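3.2 Sorting at the packhouse

Fruit of the Jugah tomato was picked at the Stotside site in March and sorted by hand into 3 grades. Of the 1509 fruits sorted, 166 were set aside for cracking at the stem end. Toft and Lubis used the same grades in their trial of Ostent, so the two varieties can be compared directly -- although their fruit came from older plants. 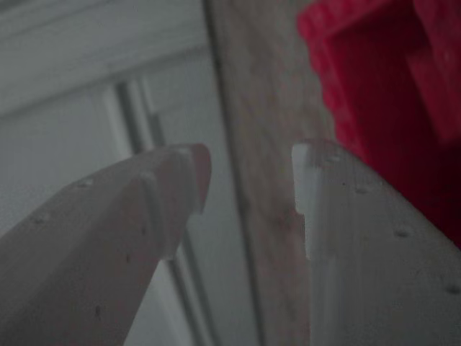

Figure 3. Gripper fingers, with a narrow gap between the tips.

Firmness was measured on the day of picking and again after 17 days in storage. Fruit from the lower trusses lost more firmness than fruit from the upper ones. We did not separate the trusses by row, and the effect of shading at the north end of the house was not tested. Sugar content was read from the same fruit after the second firmness test.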